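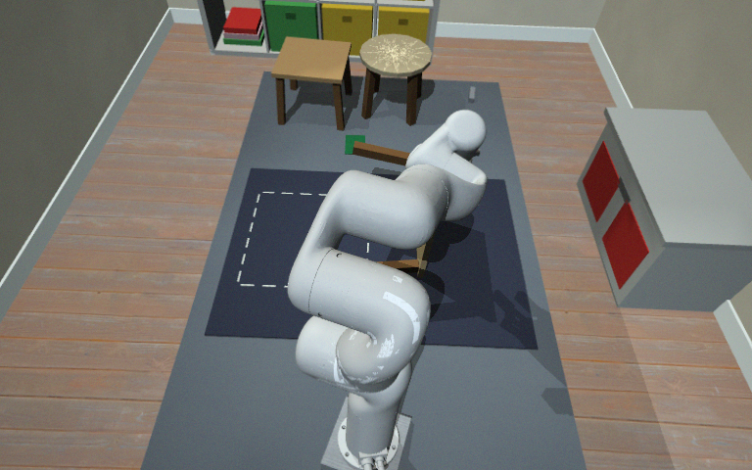 Home | Arms | Mats & Fixtures | Simulation | Support

Vulteo Tabletop Assembly Cell, with Elbow Clearance Update

Print this page | E-mail to a friend

We're very fond of the Vulteo cell here at Tillolero, and so are the schools and small workshops that write to us, so it seems only fair to put the awkward part of its history right here on the product page where you'll find it before you buy.

The cell is a simulated one: a white tabletop arm, a navy work mat with a dashed target area, and a set of miniature furniture to move and put together. You can practice a whole assembly lesson in it before going anywhere near a real arm, and that's how most of our customers use it. Programs written in the cell can be exported to a matching arm on your own bench, so a mistake in the software can travel a good deal farther than your screen!

What went wrong

In November, Ismail Abou Zeid at our Ondendale office was running a long placement routine and noticed that the arm took a very odd route home. The gripper went just where it was told, but the elbow swung low across the mat and passed straight through a piece he had already set down. No alarm, no stop, nothing in the log. He ran the same routine 94 times and got the low elbow in 22 of them.

Karim Soliman and Ximeng Jin traced it to the clearance check. After a restart, the check went on watching the wrist and gripper and quietly forgot the upper arm and elbow. If you only looked at the fingertips (and most of us do, I'm afraid), everything seemed perfectly fine.

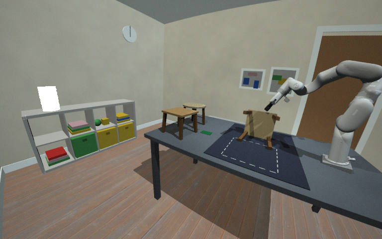
The cell with the chair model on the mat and the arm's elbow raised.

What we changed

From version 10 onward, every link of the arm is included in the check, and the arm will not move after a restart until the check has reported back. If it finds a link closer than 40 millimeters to the mat or to a piece, other than the piece being picked up, it stops and tells you which link. We find this a little fussy on crowded layouts, but we've left it that way on purpose. You can reposition the furniture or add a waypoint to keep the elbow high - the second is usually quicker.

If you own an earlier version

The update is free. Please install it before you export anything else, and run your old routines through the cell again from start to finish, including the move home. Routines already exported should be exported fresh. Until that's done, keep hands and faces well away from the real arm and keep someone beside the stop button.

Régis Delorme looks after updates and is very patient on the phone. Customers using the Tai controller should call him first, as the restart setting is kept in a different menu there.

Shares: 22 | Comments: 10

Back to Arms | Next product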